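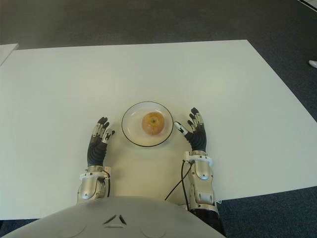 One apple, one glass plate. Long table, small lunch. 🍎

I want to write a little about lunch fruit, because I think about it more than a grown person should. It will be several posts, sorry in advance.

When I came to this office in January I ate lunch at my desk, from the plastic box, with the spoon that lives in my bag. Crumbs in the keyboard, the usual story.

Then Raghda Nasrallah from the second floor told me: "You must put your food on a plate. Also if it is only one fruit. Then it is a meal." I laughed at her. She did not laugh.

So I tried. I took a clear glass plate with a thin black rim and I put one apple on it. I sat at the big white table and not at my desk. I must report that she was right and it is a bit annoying.

What changed: I ate slower. With the box I finish in four minutes and then I am looking for biscuits. With the plate I needed almost 20 minutes, for a sandwich and an apple. I did not even look at the phone (I looked one time).

About the apple. I prefer the yellow-orange kind with a little red blush on the skin. I don't know the name of the variety in English. At the market in my home town we only said "the yellow ones from up the hill" and the seller understood.

Clem Faulkner says that a yellow apple is always soft like flour inside. Clem buys the very green ones which hurt the teeth. We have discussed this many times and we are still friends.

My test in the shop: I press near the stem with the thumb, very lightly, and I smell it. If it has no smell, I put it back. My mother did the same and I was so ashamed of her when I was a child. Now I am the woman who smells the apples.

The plate question. I like glass for fruit. On a white table a clear plate almost goes away and you see mostly the fruit. For soup or rice I want a real deep plate with color, glass is sad with rice.

Also glass shows every fingerprint. I wash it with warm water and a very small drop of soap, then I dry it at once with a cotton cloth. If I leave it to dry alone, our water makes white spots. Vinegar takes them away, but then your next apple smells of salad.

Some people asked me where the plate is from. I am sorry, I don't know! Corentin Mallet left it to me when he moved to the other building, together with a cheese knife and half a bag of lentils. I wrote to him and he does not remember either.

He did answer with a long message about how to keep apples, so I will pass it on. Keep them in the cold, away from the bananas. Don't wash them before you store them. Take out the bruised one the same day and eat it first.

I do the first two. The bruised one I always pretend not to see until it is too late, and then it becomes compote.

My compote, for who wants it: four old apples, peeled and cut small, 100 ml of water, a little lemon, a little cinnamon. Low heat, cover on. Stir when you remember. I don't add sugar if the apples are sweet already.

I prefer to cut the apple at the table. At home we always did it like this, my father cut it in quarters and gave the pieces around without asking who wants. When somebody gives you a quarter of an apple you cannot say no.

Now I do it at work too. Ziad Salameh takes a piece every time and he says every time that he doesn't like apples.

A small request for people who share a lunch table: please wipe your place when you finish. On a white surface the coffee ring stays until the next person, and the next person is often me. A damp cloth is enough, you don't need the strong spray.

Rhun Penry asked under my last post if I really carry the glass plate home every evening. No no. It lives in my drawer at work, between two kitchen towels. At home I have others, all with chips on the rim.

Next I want to try the plate method with pears. It is more difficult, a pear is ready for one afternoon only and usually I am in a meeting at that time.

If you know the name of a yellow-orange apple with a red blush, not too sweet, please write it to me. I would like to ask for it in the shop like a normal customer.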